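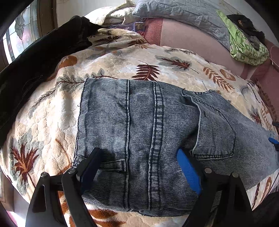 Chapter 7
Budgeting for Data Collection Equipment

A department that wants a robot to fold laundry, clear a counter or pack a bag will usually price the robot first. In most projects the robot is a later purchase. The first money goes to the tools people use to record the task by hand, and to the hours those people spend recording it.

This chapter follows one purchase from request to renewal. Kouris, a linen service with a single plant in Clusoveck, planned to automate part of its garment folding. Its operations manager, Nelu Văduva, was asked in April to submit an equipment plan covering the first year. His draft listed hand-held grippers, spare finger pads, storage drives, chargers and a line for wages. It left out repairs, shipping and the time needed to check recordings before they could be used.

Two suppliers were asked for quotes. Corkum offered a complete kit at $4,000 per unit, with pads and service included. Zilon offered the gripper alone at $1,564 and sold everything else separately, including a replacement pad set at $201. On unit price Zilon was far cheaper. Section 7.3 works through the full cost of each over 12 months, and the gap narrows once pad wear and downtime are entered.

Fabric work is hard to budget for. Denim, knits and zippered garments load the fingers differently, and pads that last a season on boxes may need replacing much sooner on cloth. Ask for wear figures on the material you plan to handle, and get them in writing.

Key terms
Unit price
Consumable
Cost per usable hour
Service interval
Residual value

7.1 Writing the Equipment Request

An equipment request has two readers. The first is the person who approves the money, and the second is the person who places the order.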